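Onsri 抓取工具包 · README

Onsri 是一套给六轴机械臂配三指手爪用的抓取软件，包括感知、规划、力控和回放工具。我们自己每天都在用，也一直在改，欢迎拿去折腾！

当前分支：main。五月之后接口有变动，旧的任务文件请先跑一遍 onsri migrate 再用。

为什么做这个

最早只是想解决一个小问题：木块放在花纹很乱的桌布上，分割结果一塌糊涂。大理石纹的黑白细线会被当成物体边缘，金色字框更要命，规则的矩形轮廓简直就是给检测器设的陷阱。换成纯色桌布当然省事，可真到了别人家的餐桌上，谁会给你铺纯色？所以我们干脆把花桌布当成默认测试条件，所有参数都在它上面调。调通的那天晚上，Muchen Cai 在群里连发了五条语音，现在想起来还是很开心。
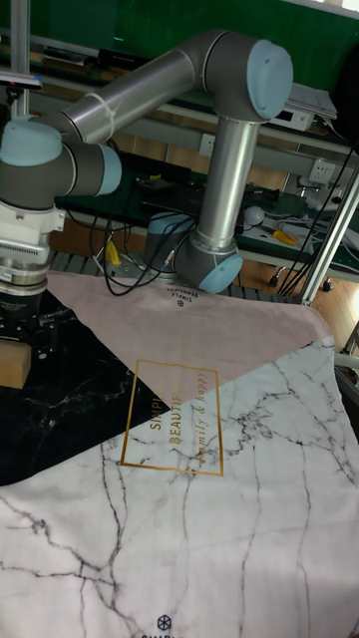
图 1　花纹桌布上的抓取测试工位，手爪在左侧，桌布上有金色字框。

包里有什么

onsri_percept：桌面拟合、前景分割、位姿估计。输入是彩色图加深度图，输出物体列表和每个物体的置信度。
onsri_plan：抓取候选生成和轨迹规划，支持避障区的手工标注。
onsri_ctrl：机械臂和手爪的控制层，含速度限幅与接触检测。
onsri_replay：把一次运行完整地录下来，再逐步回放，调试全靠它。
biltosau：独立的标定小工具，名字是 Ehsan Hashemi 起的，问过他什么意思，他自己也说不清。

感知部分

桌面拟合先做，之后的一切都建立在它上面。布料有褶皱，用单一平面去套会漏掉矮的物体，所以这里分块拟合，再做平滑。分块大小在 percept.yaml 里，字段叫 patch_size，默认值适合我们的相机高度，你的相机装得更高就调大一点。

颜色信息只参与最后一步打分，不参与分割。这是吃过亏之后的决定：浅木色的方块在粉色布面上还好，挪到黑色大理石纹上，曝光一变，轮廓就开始飘。改成以深度为主之后，稳定多了，真的多很多！

手爪的三根手指在接近阶段会进入视野，遮住一部分布面。percept 会根据关节角把手爪模型投影到图像里，直接扣掉这一块。如果你换了别的手爪，请把网格文件放进 meshes/gripper，并重新生成遮罩缓存，命令是 onsri mask --rebuild。

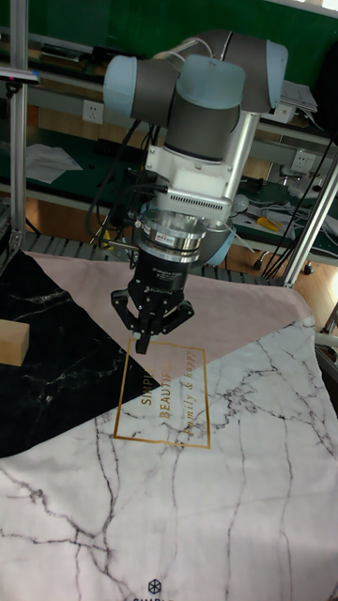 规划部分

抓取候选默认每帧生成最多 1000 个，去重、碰撞检查之后再排序。笔记本上跑嫌慢，可以把 max_candidates 降下来，小方块这种简单物体基本看不出差别。

排序用的代价函数有三项：指尖与表面的夹角、手腕转动量、线缆余量。最后一项是后加的，也是我个人最喜欢的一项。手腕外面挂着成捆的线，转得太多会拉扯，规划器以前对此一无所知，常常给出一条几何上很漂亮、线缆却受不了的路径。现在每个候选都会估算线缆的弯曲程度，超出阈值就往后排。

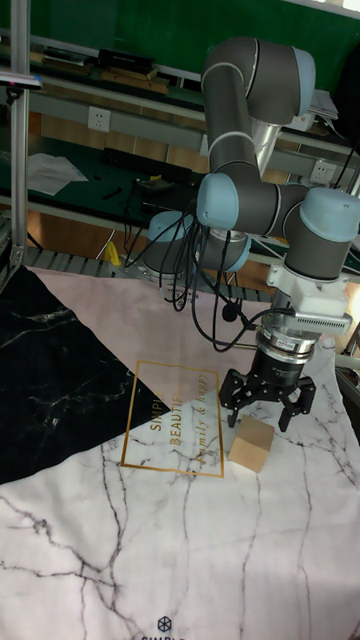
阈值写在 cable_limit 里，没有通用的数值，得看你自己的走线。建议先把机械臂手动拖到几个极限姿态，用 onsri probe 记下关节角，工具会据此给出一个保守的初值，跑几轮再慢慢放宽。放宽的时候请把急停按钮放在手边。

控制部分

控制周期、限速和接触阈值都集中在 ctrl.yaml，一处改完，全局生效。下降阶段单独有一个限速字段 descend_speed，别嫌它慢，布料下面就是硬桌面。

手爪张开的程度按物体宽度自动计算，也可以在任务文件里写死。写死的好处是可重复，做对比实验时我们都这么干。

标定

第一次使用请先跑 biltosau init。程序会引导机械臂走 27 个姿态，每到一处停下来采一组数据，结束后给出手眼变换和残差。残差偏大时，先检查相机支架有没有松，再检查标定板是否平整，多半就是这两处。

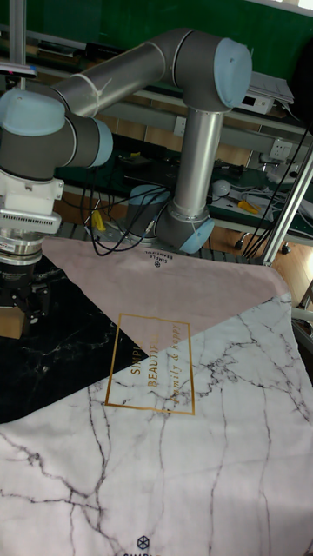
标定结果存在 calib 目录，文件名带主机名，多台机器共用一个仓库也不会互相覆盖。移动过相机或者底座，务必重做。只换桌布不用重做，但要重新跑一次桌面拟合：onsri table --refit。

快速开始

一、克隆仓库，执行 setup.sh。
二、复制 configs/sample 到 configs/local，填好机械臂地址和相机编号。
三、运行 biltosau init 完成标定。
四、运行 onsri run tasks/block_pick.yaml --dry，只规划不动作，在可视化窗口里检查轨迹。
五、去掉 --dry，正式运行。

回放文件

每次运行都会在 runs 下生成一个目录，含图像、关节角、候选抓取和控制指令，时间戳已对齐。单次录制上限 2000 帧，满了自动切分。提问题时请附上对应的回放目录，比截图好用得多，我们能一步步倒回去看规划器当时在想什么。

已知问题

布料褶皱高于物体时会出现误检。
物体紧贴视野边缘时，位姿估计不可靠，规划器会直接跳过并在日志里给出 EDGE_SKIP。
Wimumex 后端的可视化窗口在远程桌面下偶尔黑屏，改用 --viewer lite 可绕过。

参与开发

代码由 Claltcombe 的小组维护，感知相关找 Muchen Cai，控制和标定找 Ehsan Hashemi。提交前请跑 make check，新参数要在 yaml 里写注释。特别想收到不同桌布、不同光照下的回放，花纹越难看越好！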